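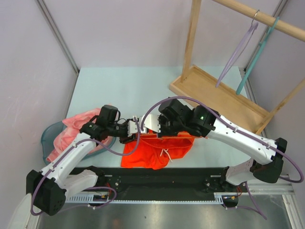

Custero cell with both arms at the shorts. The basin is at left, the hanger rack at right.

Custero Two-Arm Garment Cell

The Custero is an enclosed benchtop cell for research on handling cloth with two arms. It comes from Lunell with the arms mounted, the cables dressed and the garment set packed separately. Labs use it to collect demonstrations, train a policy on them and run that policy under the same conditions, without moving anything between the three jobs.

This page covers the standard cell and the hanging result obtained on it at our Kinville lab. For the single-arm cell, see the Ibarra page.

What the cell is for

Folding a flat towel is a well-covered problem. Getting a garment onto a hanger is harder, and there is less published on it. The hanger is rigid and has to come off a rod cleanly. The garment is soft, and its opening has to be found and held. One arm usually has to wait for the other, and most failed trials begin with an arm that did not wait long enough.

The Custero was laid out with that task in mind. Both arms stand on one black beam along the front of the work surface, so the distance between the bases does not drift when the cell is moved. The surface is a pale blue, which gives good separation from most garment colors. The walls are plain for the same reason. We do ask users to leave them plain — posters and tape marks find their way into a trained policy.

The method

The hanging policy is trained in 2 stages. The first uses the full set of teleoperated demonstrations, 3,000 in all, recorded on shorts, T-shirts and small towels. Every demonstration is kept in this stage, including the ones where the operator dropped the garment and picked it up again. Removing those made the policy worse at recovering, so we put them back.

The second stage uses a smaller set of 1,339 demonstrations, selected by hand. A demonstration goes into this set if the hanger was gripped once and the garment was never pulled against the rod. Vicente Tapia wrote the selection rules and the script that applies the first pass. The rest was done by watching the recordings.

Each arm also gets a wait signal. The policy predicts, along with the motion, whether the arm should hold its position until the other one has finished. In earlier versions both arms moved on a shared clock, and the garment arm tended to arrive first and push the hanger sideways.

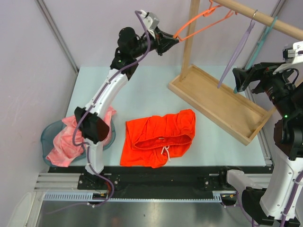

Left gripper on the orange hanger, right gripper open next to the lavender and teal ones.

The result

We ran 50 trials per policy, using the shorts and three hangers on the rod. The garment was dropped onto the surface by hand before each trial and left as it fell. A trial counted only if the shorts were on the hanger and the hanger was back on the rod when the arms returned home.

The policy with both training stages and the wait signal completed more trials than either of the others we tested. Taking out the wait signal hurt it most. Taking out the second stage cost less, and mostly showed up as slow trials that ran past the time limit. The per-trial table is included with the demonstration files.

Two weaknesses remain. The policy does poorly when the waistband lands face down, and it has trouble when two hangers are touching. More demonstrations of the touching case were added in December and helped a little.

What is included

Two arms with grippers, mounted and calibrated
Wrist cable runs, fitted
Enclosure with aluminum corner posts
Wooden hanger rack with rod and base tray
Plastic hangers
Plastic basin for garments waiting their turn
Garment set
Demonstration files and both training configurations

A workstation is not included. The training configurations expect one with a recent graphics card, and the minimum is listed on the order form.

Setup notes

Place the rack before powering the arms. The tray goes to the right of center, at an angle, and the rod should be within reach of the left arm. Run the reach check from the setup menu after any change to the rack. It takes a few minutes and will stop at the first hanger it cannot reach.

Check the cable loops at the wrist at the start of each day. They need enough slack for a full turn of the wrist — a tight loop pulls on the connector and shows up later as dropped readings.

Garments with drawstrings can be used. Tie the string in a bow or leave it hanging, but record which, as the policy treats them a little differently.

Ordering

Cells are built to order at Kinville. Remote demonstrations are held every Thursday and use the same policy described on this page. Replacement hangers, racks and garment sets can be ordered separately under Custero accessories.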